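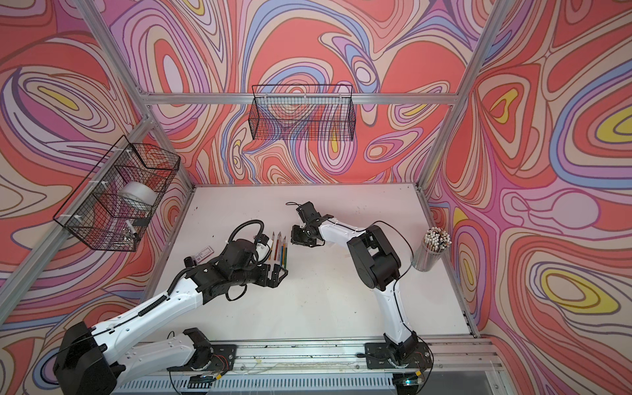
Do You Really Need the Big Box of Colored Pencils?

I have been suspicious of large pencil sets for a long time, and January 2020 seems like a decent month to say so, with all the "new year, new hobby" emails coming in. One of them wanted me to buy a set of 366 colors. One for each day of the leap year, get it? I got it. I did not buy it.

My position is that seven is plenty. Seven pencils, sharpened, laid side by side on a white tabletop with the points all facing away from you. You can see every one of them. You reach and you draw. Compare that with a three-layer tin where the trays have to be lifted out and stacked somewhere, and the color you want is always in the bottom one.

Ustyna Hrynyshyn, who taught the evening drawing class I took last June, disagrees with me on this. She owns the big Prillov tin and says mixing a decent gray out of whatever is lying around is a waste of an evening. Fine. She also draws a lot better than I do. But I watched her for the whole course and she used the same few pencils every week, and the rest still had their factory points. I brought this up once. She said the others were for "when you need them."

The white table matters more than the set, if you ask me. I used to work on a dark desk and my colors came out too heavy every time. On white you can judge a light purple against a pink without fooling yourself. It does show every speck and scuff, and I've quit trying to keep mine spotless. The cleaning spray that Panasiuk sells for "creative surfaces" smelled nice and left the marks where they were.

As for having loud wallpaper where you draw, all coral and lavender swirls with yellow blobs, people will tell you it's inspiring. Maybe. I'd like to see the drawings before and after. I do admit it's more cheerful to sit next to than my beige, and that a pink and violet wall makes me want to pick up pinks and violets, so perhaps it does something after all. Whether that is inspiration or just copying the wall, I couldn't say.

Things I still don't believe in: electric sharpeners (my Drastanik ate 11 pencils before I gave it away), pencil rolls with a slot for each color, and any paper described as "luxury." The Pronetti pad I bought by mistake is luxury paper and it pills if you erase twice.

If somebody has used up a whole big set, down to the stubs, I would like to hear about it in the comments. Photos, please.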